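Keeping the Books Straight: Elsie Ruawai on 103 Repairs

Apr 22, 2019

Elsie Ruawai started mending books for the Ikthorpe town library in June, after the last person to do it retired. Her bench is in the back room, next to the boiler, and she is there two mornings a week. By her own log she has sent 103 books back to the shelves.

She learned at a weekend class and then from her mistakes. "I used far too much glue on the first one," she says. "It dried like a brick. It was a field guide to ferns, and you could only open it at the ferns you already knew."

Most of what reaches her is children's picture books with loose hinges. Cookbooks come next. She won't take anything with mold, and she sends local history back to Darcy Ellery at the desk, who decides whether it should go to a proper conservator.

"People want to help, so they put household tape on a torn page before they return it," Ruawai says. "Please don't. It goes yellow and the glue gets into the paper. Bring it in torn. We won't be mad."

What a repair takes

A loose hinge is quick. Ruawai runs a little glue down the gap on a knitting needle, closes the book with waxed paper inside the cover, and leaves it under a weight overnight. A new spine takes her most of a morning, and she will only do one if the book is still being borrowed.

"Corey Bright taught the class, and he told us to check the record first," she says. "I had a 411-page novel all ready to rebuild, and it hadn't gone out in six years. I put it back in the box."

She buys her own brushes. The library pays for book cloth, board and glue.

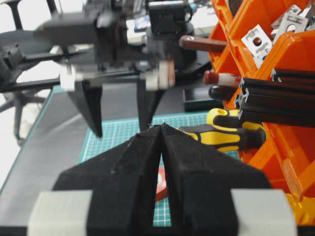
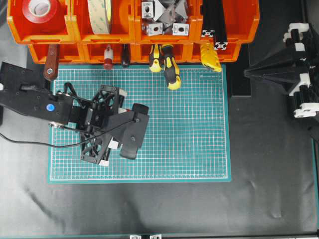 Starting at home

For a first project, Ruawai suggests a hardcover you don't care much about. Her advice is to get a bone folder, a metal ruler and a jar of PVA glue, and to practice measuring on scrap board. "Cut it a little big. You can trim it later."

She is hoping to run a short class of her own at the library. Ebony Pryor, who runs the library's adult programs, is taking names at the front desk.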